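Water softener salt for aquarium, is it safe?

Posted by Xóchitl Espinoza, 05/05/2020

Hello all. My tap water is very hard, the strip shows 360 ppm, and my tetras do not like it. My landlord has a Sovell softener in the basement. Can I fill the tank from the softened line? I want to test both waters properly at home with drops, side by side.
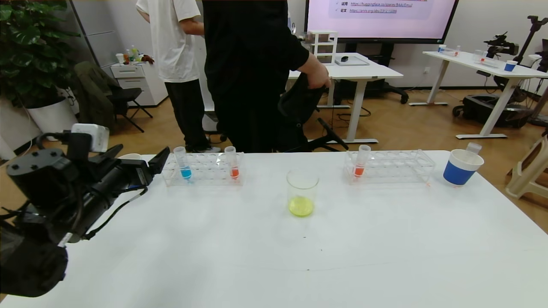 Colored liquids in small test tubes, with a beaker between the racks.

horkico_tank

Please don't use it. A softener changes calcium for sodium, so the hardness number falls but the dissolved solids stay almost the same. I mix tap water with reverse osmosis water, half and half. My tap was 295 and now the fish are calm — it took three weeks of small water changes. Go slowly, and write your results in a notebook.

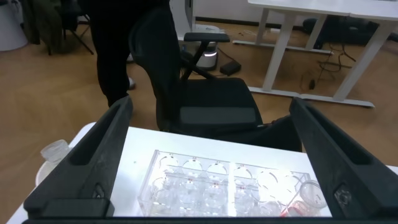 Do I need to rinse the test tubes with distilled water?
Tank water is enough. Rinse the tube two times with the same water you will test, then fill it to the line.

Kalogeropoulos

I use softened water for years and my guppies are ok. Maybe tetras are different, I never kept them.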